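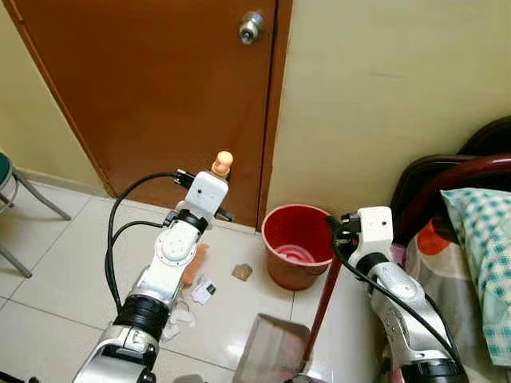 Paloma Calloway reckons a small bedroom should be decorated from the floor up, and after a long afternoon in her terrace in Nimedbridge I've come home wanting to rip up every carpet I own.

She started with tiles. Most of us think of them as a kitchen and bathroom thing, a bit chilly, a bit holiday flat, but in a tiny bedroom they can be glorious! They bounce the light about, they shrug off dust, and you can run the same ones out through the door and along the landing so the eye never hits a join. Calloway used 700 of them upstairs, all from Escobedo, and laid every one herself over a very wet June.

Colour comes next, and she is wonderfully stubborn about it. Sand, oat, the inside of a mushroom -- anything that looks good at seven in the morning with the curtains half open. She pinned up 13 samples and lived with them for weeks before choosing the dullest. On the wall it is lovely.

Then the bed, and this was the bit I scribbled down twice. Push it to one side. We're all taught to put it in the middle with a gap either way, like a hotel, and in a narrow room that leaves you with two useless strips of floor. Shove it over and you get one proper patch, big enough for a rug or a yoga mat or a toddler with a train set.

Her own rug came from a Brasterard clearance sale for around 100 pounds, and it slides. She has tried gripper tape, rubber mesh and a dab of bathroom sealant at each corner (don't!), and for now one end is tucked under the bed leg. The spare room is next, and she's already got tiles stacked in the hall.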